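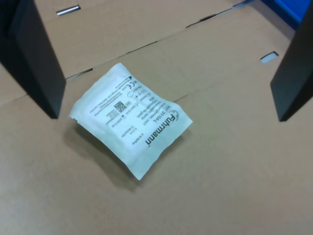 Station 2, gripper open over pouch 31104-L. See items 5 to 9.

DULLINBRIDGE PICK CELL: SAFETY CHECKLIST AFTER UNEXPECTED GRIPPER CLOSING
Checked in February by Dale Zacharias
Cell: Station 2, small sterile pouches
Status at end of check: RESTRICTED, hand teaching not allowed

Reason for the check

During cycle 269 of the morning run the gripper closed one time without a command from the Heltus program. The operator had his hand on the table at this moment, to turn a pouch. The finger pad touched his glove. He has no injury, but he reported it correctly and I stopped the cell at 10:40. I went through the full list and not only the gripper part, because the last full check was done before the table was moved.

Marks used: OK, NOT OK, OPEN (must be checked again).

PART A. Stopping the cell

1. Emergency stop at operator side stops the arm. OK
Tested three times, two times during movement.

2. Emergency stop also removes the close command from the gripper. NOT OK
The arm stops but the gripper finishes the movement it has started. I repeated it with a foam block between the fingers and the result was the same. Until now the instruction said "all motion stops." This sentence is wrong and I have crossed it out in the printed copy at the station.

3. Restart needs a separate reset by hand. OK

4. Stop button can be reached from both working positions. OK
From the left position it is a long reach for a short person. Please consider a second button.

PART B. Gripper and fingers

5. Fingers without cracks, pads well fixed. OK

6. Finger opening agrees with the value on the screen. NOT OK
Screen shows 41 mm when I measure 38 mm. After homing the value was right, and after 132 cycles it was wrong again by the same amount. I think the program believes it has lost the pouch and closes a second time to find it. This could explain cycle 269, but I have no proof yet.

7. Closing force set to the low value for pouches. OK
Somebody had written the old value on tape next to the screen. I removed the tape.

8. Pouch is not damaged by a normal grip. OPEN
The pouches we use for tests are not going to any customer, so a fold in the paper is only a sign for us. I want to see ten of them under the lamp before I write OK.

9. Pouch lies flat before the pick. OPEN
A corner that stands up can be taken by one finger before the other one arrives. The one at the top of this page has its left corner curled, and this was not prepared by me. Operators like to press the corner down by hand. This is exactly the habit we must stop.

PART C. Table, cables and surroundings
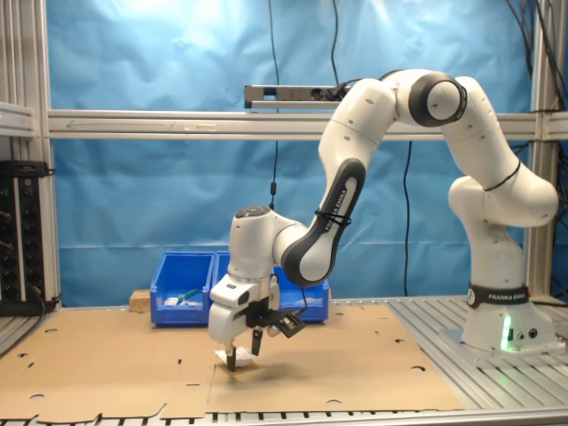

Cable routing was the part I expected to be the worst, and it took me the longest time. The gripper signal passes through a cable which was replaced after the table was moved, and the new one is from Caron, with a thinner jacket than the old. I bent it slowly by hand with the arm locked and watched the signal on the screen. In one wrist position I saw two short drops. The wire on the forearm is held by a black cable tie, and I ask maintenance to look at this point first, as a tie that is too tight can press the wire every time the arm turns.

10. Cables free from the path of the arm in all programmed positions. OPEN
Programmed positions are fine. For the two positions used in cleaning I had no time.

11. Hanging cables secured at the top. OK
Pulled each one lightly.

12. Base bolts tight. OK
Checked with the torque wrench, none moved.

13. Cardboard on the table fixed so it cannot slide or lift. NOT OK
It moved when I pushed it with two fingers. If the sheet comes up at a fold line, the height of the pouch is no longer the height the program knows. Use clamps, please no tape.

14. Bins in the marked place. OK

PART D. Software and records

15. Log of the event saved. OK
Log keeps only the last 900 lines and the older ones are lost. I copied it before restart.

16. Doron safety module shows the correct version. OK

17. Operators informed about the fault. OK for the morning shift, OPEN for the evening shift.

WHAT MUST BE DONE BEFORE FULL RELEASE

Item 2: gripper supply to be connected to the stop circuit. Electrical.
Item 6: correct the second close in the program, then run 132 cycles with measuring before and after.
Item 13: clamps.
Cable: replace the Caron cable and repeat my bending test in the wrist position I marked in the log.

Until then the cell may run only with closed gate and with both hands outside. To turn a pouch, stop the cell, wait for the gripper to finish, and use the plastic tweezers from the drawer. They are in the second drawer now, not the first.

D. Zacharias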